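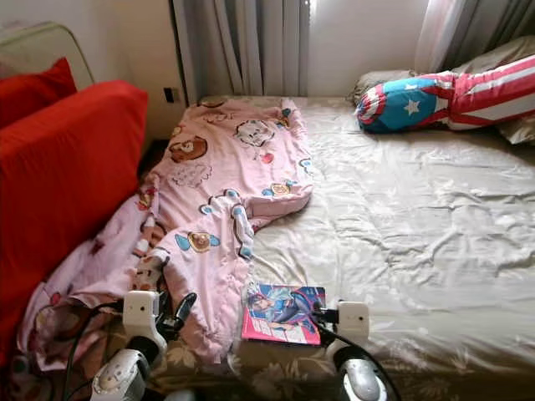
Casual roles / Housekeeping and linen

Bed maker and turnover hand, Skosach House, Murkalham

We have advertised this job before and called it "light housekeeping". We doubt that anyone who wrote those words had ever made a bed for a living, so the ad has been rewritten.

You would be making beds. Family beds, mostly, with a satin sheet that creases as soon as you turn your back, a child's cartoon blanket in a heap, red cushions, grey pillows and whatever plush thing has been left on top of them. Satin slides. If you think you can get it flat in one pull, we'd like to see it, but we have heard that claim at every interview so far.

Pay is $26 an hour, paid fortnightly, for up to 6 hours a shift. No unpaid trial. You don't need a certificate, and we are not much impressed by the online ones. Tell us about beds you have made and how you fold a fitted sheet. "Passionate about presentation" tells us nothing.

The part that puts people off is the mattress. Each one gets lifted, turned and looked at on both faces, including the quilting and along the piping. Marks are written down before the sheet goes back on. We don't believe in sprays that promise to shift any stain overnight, and you won't be asked to use one. Two people to a lift - always, even if you are strong and in a hurry.

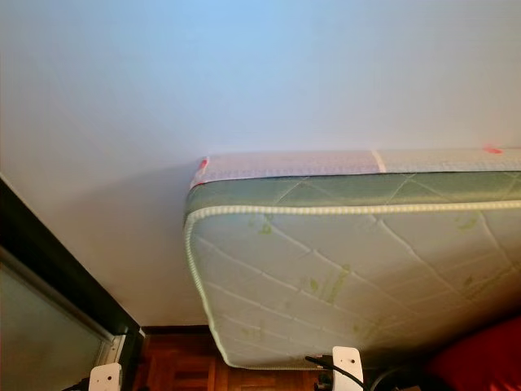 Panasiuk, asked to read a draft of this ad, objected that the lifting is the easy bit and that getting a quilted cover honestly clean takes more patience than most applicants bring. Fair enough. Patience is hard to judge on paper, so the interview includes stripping and making up one double bed, paid at the full rate.

Work starts in June. You'll need your own way of getting to Murkalham, as the Warkby bus can't be relied on whatever the timetable says.

Send one page and one referee to the Skosach House office, quoting job 519. Applications close Feb 21, 2026. No cover letter templates, please.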